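Visit report: Umimis gripper and camera bench, Tangen

Two of us went to Tangen on 4th May to see the comparison bench that Umimis has been running since February. The purpose was narrow. Skevden has to choose between a two-finger parallel gripper and a three-finger adaptive one for its sorting cell, and Umimis had offered to let us try both under the same controller, first in simulation and then on the arm. Margit Halvorsen took us round. Cauã Quintana ran the controller.

The morning was spent on hardware. The parallel gripper opens to 72 mm, enough for every item on our list except the large carton. The adaptive one opens wider but takes noticeably longer to close, and its cable leaves the wrist at an awkward angle. Over 26 picks each from the mixed bin, the parallel gripper dropped 5 and the adaptive gripper dropped none. Three of the drops were on soft pouches, which Trygve Lie's team had already reported from the Clollotton site. We asked for the same run with rubber pads fitted and were told the pads were on order.

After lunch we moved to the simulation desk, where camera placement is worked out before anything is bolted down.

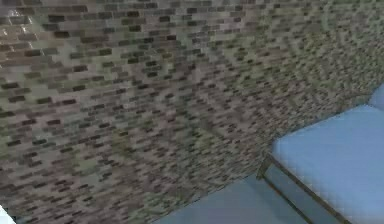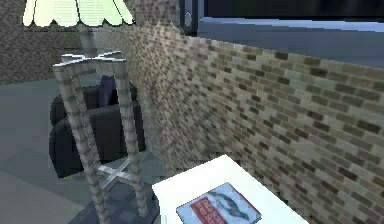
Camera placement took up more of the afternoon than the grippers did. Umimis tests each candidate view in a rendered living room before repeating it on the bench, and Quintana's argument is that household clutter shows up weak views sooner than a clean worktop does. The brickwork is a fair case: in the wider view the bricks on the partition are distinct at the right and blurred towards the far end, so any feature matching that relies on them will behave differently across one image. The book on the white table is large enough to locate, but the small lettering on its red label cannot be read. For our cell, where labels decide the sort, that matters more than finger design. We asked for the render resolution to be doubled. Halvorsen agreed to try it, with the warning that the controller loop slows down when the camera feed grows.

Delay between camera and controller was quoted at 17 ms on the bench. We did not measure it ourselves. The figure excludes the grasp planner, which runs on a separate machine, and we have asked for the full chain.

Outstanding points:
Pad material and delivery date for the parallel gripper.
Repeat of the bin run with pads, same items, same order.
Drawing of the adaptive gripper's wrist cable exit.
Delay figures with the planner included.

Wahyudi Wijaya will hold the item list at Skevden until the repeat run is booked.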